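Is the Sarell hand gripper good enough for knitwear?

Trinh Quan
I am thinking to order the Sarell hand-held gripper kit for recording clothes folding. The seller says the blue pads hold any fabric. Has somebody tried it with thick knits?

Quang Phan
Yes it works, buy it.

Intan Nair
I have used this kit since April, and I would say yes, with care. For T-shirts I have no complaint. Knitwear is more difficult. The pads have a fine texture, and it can pull on a fuzzy yarn, so please do not close the fingers too hard. With a sweater I open them wide and go for a fold or an edge. A maroon one on the bed:

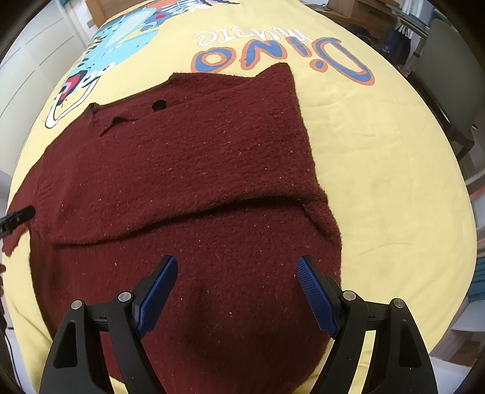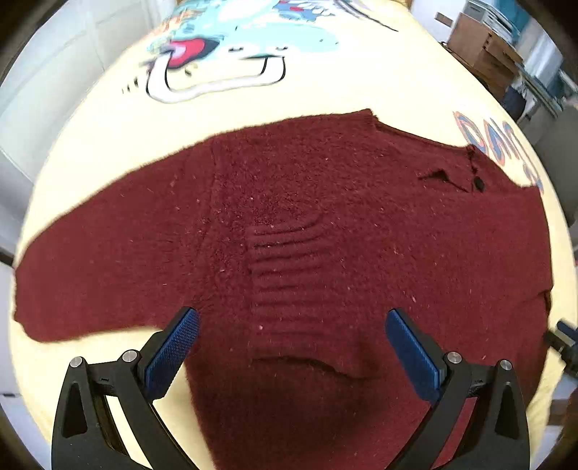

I ordered the spare pads together with the kit, and they came in 10 days. The manual is short, but Lillis has a better one on their site. If you plan more than 60 recordings in a day, your wrist will become tired, so ask a second person to help.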